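Wivodura open day – floor safety checklist, parcel sorting demo
Bay 2, October 2026

1. Walkway to demo area
OK. 86 visitors signed up, so groups go in 11 at a time.

2. Floor and carpet tiles
OK. One lifted corner near the Rendard table, pressed down and taped. Recheck before the afternoon groups.

3. Emergency stops
Both 2 tested, both work. The one on the Raju side is hard to reach from the visitor line – move it before opening.

4. Visitor barrier
Not OK. Rope was left at the September position, too close to the belt. Moved back, tape mark added.

5. Robot work area, bags and scanner
OK. Crate stays to the left of the scan station, belt clear on the right. Only bags in the crate, no boxes. Keep the black cables off the table edge on both sides. Staff do not reach over the base plate while the arms are powered.

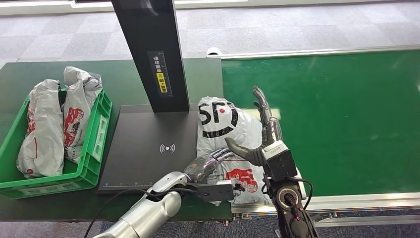

6. Conveyor
OK. Side rails tight. No bags or coats to be set on the belt by visitors.

7. Sign-off
Open items 3 and 4 go to Wadska. Demo may run once 3 is closed.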